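Quiénes somos

Fikre es una escuela de cocina y alimentación para adultos. Empezamos hace 13 años con un curso de conservas y hoy damos clases de cocina diaria, panadería, compra de temporada y organización de la despensa. La dirección está a cargo de Selamawit Demissie y Adanech Tilahun, que siguen dando clase todas las semanas. 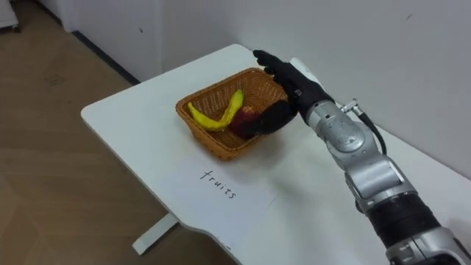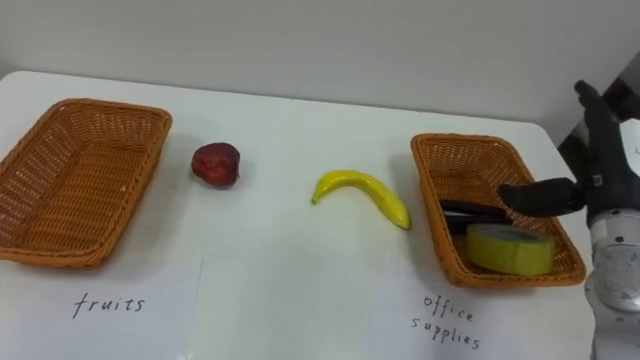
Fruta y cestas de mimbre sobre la mesa blanca.

La escuela nació en la trastienda de una frutería. Adanech llevaba la tienda y Selamawit trabajaba en la cocina de un comedor escolar. Muchos clientes preguntaban cómo guardar la fruta, qué hacer con la que maduraba demasiado deprisa o cómo preparar una compota con poco azúcar. El primer curso tuvo seis alumnos y duró un mes. Al año siguiente alquilamos el local de la calle de atrás - el mismo que ocupamos ahora, ampliado con la antigua imprenta.

Por nuestras aulas han pasado unos 3000 alumnos. La mayoría vive en el barrio o en los pueblos cercanos, y bastantes repiten. No pedimos experiencia previa en ningún curso, salvo en el de masas madre largas, para el que conviene haber hecho antes el de panadería básica.

Cómo trabajamos

Los grupos son reducidos y cada alumno cocina su propia receta de principio a fin. Usamos producto de temporada y lo compramos la misma mañana siempre que es posible. Las recetas se entregan impresas, con cantidades para dos y para cuatro personas. Lo que se cocina en clase se come en clase o se lleva a casa.

Las clases de tarde empiezan a las 19 horas. En enero abrimos la matrícula de primavera y en agosto cerramos.

El equipo

Selamawit Demissie - dirección y cocina diaria.
Adanech Tilahun - dirección, compra de temporada y conservas.
Killian Boyer - panadería y masas.
Feven Adugna - cocina para familias y menús semanales.
Elikem Osei - secretaría, matrículas y atención al alumno.

También preparamos cursos para empresas y asociaciones. Hemos trabajado con las plantillas de Beltton y Prolleck en talleres de comida para llevar al trabajo. Para pedir presupuesto basta con escribir a secretaría e indicar el número de asistentes y si hay alergias en el grupo.

Entradas recientes

Cómo conservar las hierbas frescas
Calendario de fruta de invierno
Pan de centeno: dudas frecuentes
Menú semanal para dos personas
Matrícula de primavera: plazos y precios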